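Can the Machines Do the Chores Yet? A Position, as of This Summer

Posted June 10, 2026

Readers of this blog have asked on several occasions for a plain statement of where I stand on robots and domestic or workshop labour. The request became more frequent after my note in January on the closure of the packing line at Lillberg, where the management announced that a good part of the remaining work would be automated. I have delayed a reply until I had read more and spoken to people whose daily business it is. The views set out below are my own and do not represent those of any employer, past or present.

The short answer is that machines can do a small number of chores well, a larger number of chores badly, and most chores only when a person has first arranged matters in their favour. The longer answer depends on what is meant by a chore.

What counts as a chore

In ordinary speech the word covers washing up, folding clothes, wiping surfaces, and putting things back where they belong. On a shop floor the equivalent tasks are seldom called chores, but they have the same character. Someone must clear the bench, sort the screws from the washers, fit the cap to the tube and place the finished article in a tray. These tasks are rarely written down in full. A new starter is shown once or twice and is then expected to manage.

I spent nine years supervising such work at Plulstead, in a building with 50 benches, and I wrote a good many of the instruction sheets myself. The sheet for fitting a simple end cap ran to four lines. It said nothing about which finger should steady the tube, how hard to press, or what to do when the cap went on at a slight angle. Everyone on the floor knew these things. I could not have explained them properly had I been asked, and I suspect the same would have been true of my colleagues.

The present state of the household

In the home, the successful machines remain those which do one thing. The dishwasher and the washing machine have no need to know what a plate or a shirt is. The loading, the unloading and the folding are still left to the householder, and it is in that part of the work that the general-purpose robot is expected to prove its value.

I am cautious on this point. Demonstrations are commonly given in a tidy kitchen, with the objects set out in advance and good light on the worktop. My own kitchen does not meet that standard on most evenings. A machine which requires me to clear the surface before it will clear the surface has a limited claim on my money or on my cupboard space.

Hazel Doucet, with whom I worked at Plulstead and who now advises on workshop layout, takes a more generous view. In her opinion the home is the wrong place to look first, and progress will be seen earlier at the bench, where the parts are known and the same job is repeated. She wrote to me as follows: "If it can put 100 pegs in 100 holes without being watched, I will find it a job. I do not need it to make the tea." I consider this a fair test, although I would add that somebody must also pick up the pegs that fall on the floor.

Hands and small parts

The bench work now set for two-armed robots is modest to look at. A flat board is laid on a table, with holes and slots of differing shapes and a number of parts that stand upright on it, and the robot is given a pair of hands with jointed fingers. Anyone who has bought a wooden shape sorter for a small child will recognise the principle.

It would be a mistake to dismiss such exercises as trivial. A peg is narrow and is easily knocked over. A knob must be gripped at the right height. While one hand works, the other has to keep clear of it, and a person does this without thought. In a silver hand built of metal segments, every one of those movements has to be arranged by some means or other.
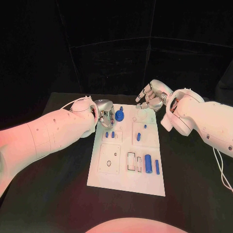

What I would accept as evidence

Xinyi Shao, who read a draft of this post, asked me to be specific about what would change my mind. I would wish to see the same task carried out over a full shift, with ordinary interruptions, and with the failures reported alongside the successes. I would also wish to know how long a person spent setting up the work beforehand. At Josside we kept such figures for every new press and jig, and I see no reason to ask less of a robot.

Until figures of that kind are available to me, I shall continue to do my own washing up. Comments are open below and will be moderated at the weekend.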